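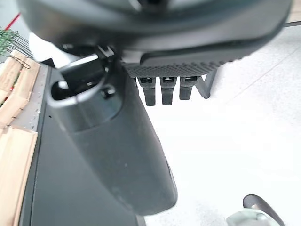 Dark grey, matte, and a few specks of dust.

I put off cleaning matte plastic for years, mostly from fear of leaving shiny patches. My friend Iwona finally showed me how she does it, and now it's a five-minute job I do with the radio on!

Start dry. Take a soft brush (an old makeup brush is great, as long as it's clean) and flick the dust toward you, working from the top down. Go easy. If you press, you grind the grit in, and that's how I ruined a perfectly good desk lamp.

Next, mix 2 drops of dish soap into a bowl of lukewarm water. Dip a microfiber cloth, then wring it out like you mean it. You want it damp, never dripping, especially near seams or anything that plugs in. Unplug it first, please.

Wipe in long straight strokes and turn the cloth over often. For grooves and little holes I wrap the cloth around a chopstick. Then go over everything with a second cloth dampened in plain water, and dry it right away with a third.

Skip the furniture polish. It looks lovely for an hour and then every fingerprint shows.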